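Consumer Claims and Evidence
Week 5: Reading the label on a cleaning product
Handout, J. Rozīte

Last week we looked at food packaging and the word "natural". Cleaning products are easier to study because the claims come with numbers attached, and a number looks like proof. Treat it as the start of a question.

Take the claim on the back of Rallis, a surface spray we will use throughout this session: "removes germs in 60 seconds". Most people read that as "spray, wipe, done in under a minute". The small print says the surface must stay visibly wet for the full 60 seconds. I have asked several groups to spray a desk and wait that long before wiping. Hardly anyone manages it, and on a warm afternoon in a dry room the liquid may be gone before the time is up.

Then there is the test itself. Makers usually test on a small, hard, flat disc in a laboratory, with a known amount of one or two species dried onto it. That is a fair way to compare one liquid with another. It tells you very little about a kitchen worktop with jam on it.
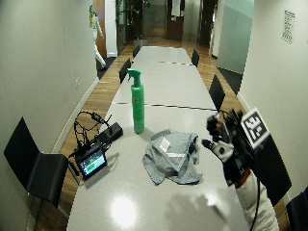
Dirt matters more than the label suggests. Grease and food residue can shield what is underneath and use up some of the active ingredient. Many labels do say "clean heavily soiled surfaces first", though in my experience it is printed in the smallest type on the bottle. If you have already cleaned the surface with soap and water, ask what the second product is adding.

Now the survey. The leaflet for Altar wipes says that 242 households were asked and most "noticed a difference". Wing-sze Ko's reading for this week goes through the leaflet line by line, and I would like you to read it before the seminar. Her main complaints:

- no comparison group using plain water or a cheaper product
- the households were sent the wipes free of charge
- "a difference" is never defined, so a stronger smell would count

I would add that we don't know how many were sent the wipes and never replied. She is kinder about this than I am.

Smell deserves a note of its own. Lemon and pine have nothing to do with how well a surface has been cleaned, yet people rate a scented room as cleaner than an unscented one. Be wary of any study that relies on opinions and leaves the scent in.

For the seminar

Bring 2 labels from home, photographed or copied out in full, small print included. For each one, write down what was tested, on what surface, for how long and by whom. Where the label doesn't say, write "not stated". Please don't fill the gaps with guesses.

Reading: Ko, "What the leaflet left out", in the course folder. The Lilevton case is optional and rather long.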